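Section 6. Recording demonstrations for the fruit-sorting task

By now you should have the arm bolted down, the cables tidied away and the Orkance recorder talking to both ends of the system. If any of those is still giving you trouble, please go back to Section 5 and sort it out before carrying on, as a loose base in particular has a habit of spoiling a whole afternoon's recordings without anyone noticing until training.

This section covers the method we used for the Musthorpe study, in which a policy was trained on 508 demonstrations of fruit being moved into and out of an open box. You are very welcome to change the fruit, the box or the table, and we rather hope you will, but do try to get through it once as written. It makes it so much easier to compare your results with ours.

Before you start

You will need the follower arm, the leader arm, a low open box, a few pieces of fruit (real or plastic, either will do) and a roll of pale tape. Set the room lights as you mean to keep them and draw any blinds.

Caution: Keep hands, sleeves and lanyards off the table whenever the follower is powered. It will copy the leader at once, including any knock you give it while reaching for your tea.

6.1 Laying out the table

1. Place the box within easy reach of the gripper. Move the arm slowly by means of the leader until the jaws hang over the opening, then lower them a little way in to be sure they clear the walls on every side.

2. Put the fruit that starts in the box into it, lying however it falls. Please don't arrange it nicely - the policy will learn your nice arrangement and very little else.

3. Set the remaining piece on the open table in front of the box, with enough space for the jaws to come down on either side of it.

4. If you use tape to mark a starting position, leave it where it is for the whole set. Changing it halfway gives you 2 different backgrounds under one label.

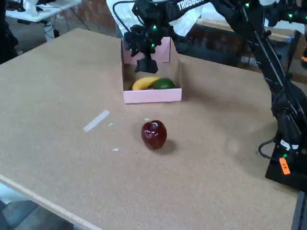 A reader at Grinstead wrote in to say that their policy went for the box every single time and ignored whatever was out on the table, and asked whether the starting layout could be to blame. They had recorded all their "take out" episodes first and their "put in" episodes afterwards, with the loose piece always on the same spot, and wondered if mixing the two would help.

It very probably would, and we had much the same trouble in our early runs. Alternate the two kinds of episode, and shift the loose piece by a hand's width or so between them. In our own work the mixed set gave a policy that chose the right starting point far more often than the ordered set did, even though the number of episodes was the same.

6.2 Recording an episode

1. Bring the follower to its rest pose and wait for it to settle.

2. Type the instruction into the recorder, for example "put the apple in the box". Use the same everyday words each time, and name the fruit in full.

3. Press Record, pause for a breath, and then move the leader at an even pace. There is no prize for speed. Most of our good episodes were a touch slower than felt natural.

4. Close the jaws only when they are level with the widest part of the fruit. A banana is best taken across its middle.

5. Lift straight up before travelling sideways, so that nothing catches the box wall.

6. Release, return to rest and press Stop.

Note: If you fumble a grasp and recover it neatly, keep the episode and tick "recovered". These turned out to be some of the most useful recordings we had. If you drop the fruit off the table altogether, discard the episode and begin again.

6.3 Checking the set

After every 40 episodes, stop and play a handful back in the viewer. Look for jumps in the joint traces, instructions that don't match what was done, and any stretch where the arm sits still for a long while before moving. The Paisan trimming tool will remove idle stretches at either end, though it leaves pauses in the middle alone, so those you will have to judge for yourself.

Caution: Always park the arm and switch off the follower before reaching into the box to change the fruit over between sets.

When you are happy with the set, export it with the "keep instructions" box ticked and go on to Section 7, where you will choose the training settings.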